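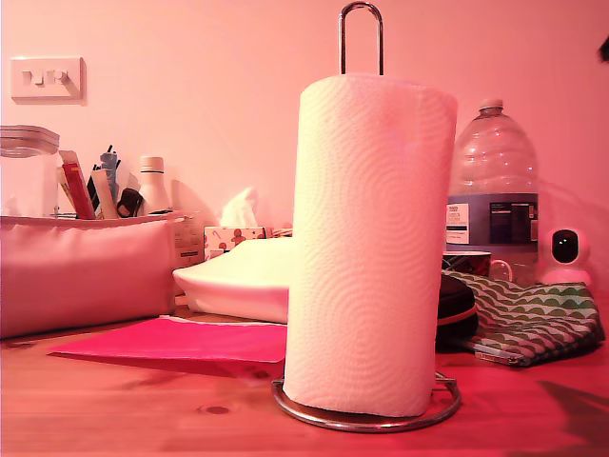
Kitchen roll on its chrome holder.

Pruklow PR6 table-top robot arm: three months in, and one proper fright

I bought the Pruklow in May after far too long dithering between it and the Laltel. The Laltel is cheaper, but you have to build the gripper yourself and I know my limits (I have a drawer full of them). The PR6 came in one box with everything bolted up, and I had it waving about by teatime, which pleased me no end!

My test for any arm is the kitchen roll job: lift the roll off its stand, put it down next to it, then put it back. Sounds daft, but the rod is taller than you'd think and the gripper has to go straight up before it goes anywhere else. Any wobble and you drag the whole stand with you.

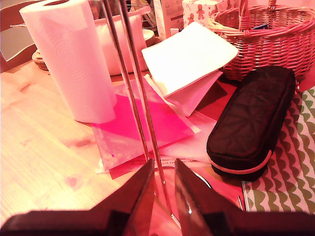 Fingers open at the foot of the stand, roll to the left.

For the first few weeks it was lovely. I'd logged 194 runs out of a planned 200 and was getting quite smug. Then on the next one the left finger stopped answering. The right one closed, the left one stayed put, and the arm carried on with the lift as if it had hold of something. It hadn't. It shoved the stand sideways, caught the loop on the way up and sent the lot over the edge, along with my tea. The app showed fault 2385 a good few seconds AFTER all this, by which time I'd already yanked the plug out of the wall.

Now, a motor packing up I can forgive. What bothers me is that the arm kept moving. Surely if one finger drops out, everything should stop? The stop button in the app was greyed out as well, and there's no physical button in the box. For something that can swing that hard I think that's poor.

I put all this on the Fakach forum and got an answer the same evening.

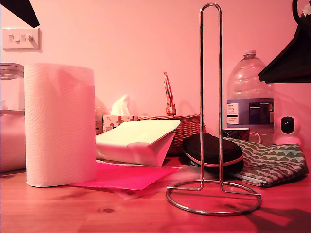 Naidoo: Mine did exactly the same with a jam jar. Check the little plug where the finger lead goes into the wrist, it works its way out if you do a lot of twisting. And buy a mains switch you can hit with your elbow, don't trust the app for stopping it.

Very good advice on both counts. The plug was nearly out on mine. I pushed it home, put a dab of hot glue on it and the fault has not been back. Pruklow support were friendly but slow, and all they offered was a link to the firmware update, which makes it stop on a lost finger "in most cases". I'd like to know about the other cases, please.
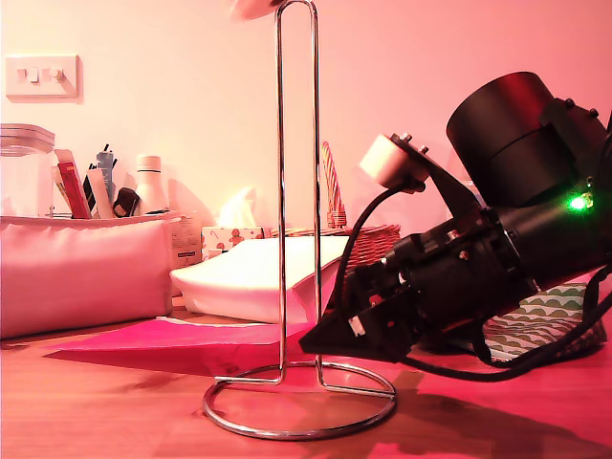
Fakach

So would I buy it again? Probably, yes. It's strong, it's quieter than I feared and setting up a new job takes minutes. But I don't leave the room while it's running any more, I keep my face well back, and the plug-in switch stays by my left hand. Glue that connector on day one and look at it again every few weeks. If you've got small children or a nosy cat, I'd wait until they put a real stop button in the box.

Three and a half stars. It would have been four and a half before the tea.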